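Every August my feed fills up with people telling me to do a closet purge, and every August I get suspicious about who is paying for it.

1/ The pitch is always the same. You own too much, you feel bad, get it all out by the weekend. Then comes the link to the bag. This year it's the Wurkel bag, which you fill up and mail off so your old clothes can "start over."

2/ Start over where? I read the whole Wurkel page, including the gray text at the bottom. It says items are "directed to the most appropriate outcome." A landfill is an outcome.

3/ I emailed them and asked what share of the clothes gets worn again by a person. Got a reply at 6 in the morning thanking me for caring about the planet. No number in it.

4/ The one number they do like is "up to 46 percent less waste." Less than what? Less than throwing your whole closet in the trash? I wasn't going to do that. Neither were you.

5/ And you pay for the bag. Then you get a credit at Bamex, where you can buy more clothes. So the purge ends with you owning new shirts. I'd like someone to explain which part of this is the owning less part.

6/ My neighborhood has a swap in the basement of the old Barroso building. You bring stuff, you take stuff, it costs zero dollars. The lighting is terrible and it smells like a school gym. I've gotten two good coats there.

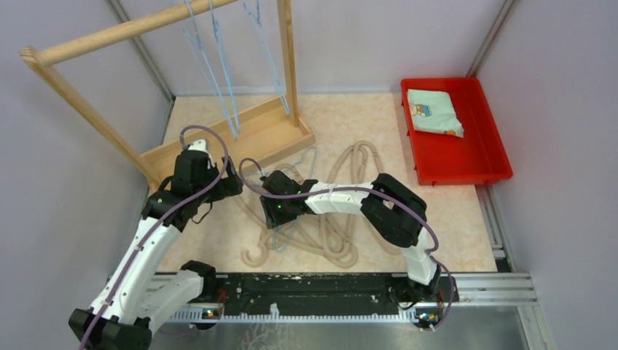
Brunenix replied: "ok but the swap only works if you're a medium. I've been to the Barroso one four times and left with a scarf. At least the mail-in bag gets the stuff out of my house."

7/ Fair point on sizes, and I should have said it. The swap is bad for anyone at either end of the rack, and it's hopeless for kids' shoes. Still, "out of my house" is what the bag company is selling. I'm asking what happens next, and a feeling of relief doesn't answer that.

8/ Someone else sent me the Bamex "impact report." It says 1,969 bags came back from our county. Great. How many were resold? The report has a drawing of a leaf where I expected that line to be.

9/ Page nine does say 326 of those bags were "assessed by hand." I went back and read it twice. What happened to the rest? They may well have a good answer. It isn't in the report.

10/ Also not a fan of the rule where you toss anything you haven't worn in a year. I have a suit I wear to funerals. I'm very glad to go a year without wearing it. I'm keeping the suit.

11/ Same with the trick of turning all your hangers backward to see what you really use. Tried it. By spring I had learned that I wear the clothes closest to the door.

12/ What I do now is dull. If it rips, I fix it or cut it up for rags. If it doesn't fit, I offer it to somebody I know who might want it, and they're allowed to say no. The rest stays put until the next swap.

13/ To the three people asking: no, I won't be doing a "before and after." My closet looks the same as it did last year — a little fuller on the left side.

14/ If anybody has ever gotten a straight answer out of Wurkel about where the bags go, please post it. Screenshots, not vibes. I'll put it at the top of this thread even if it makes me look wrong.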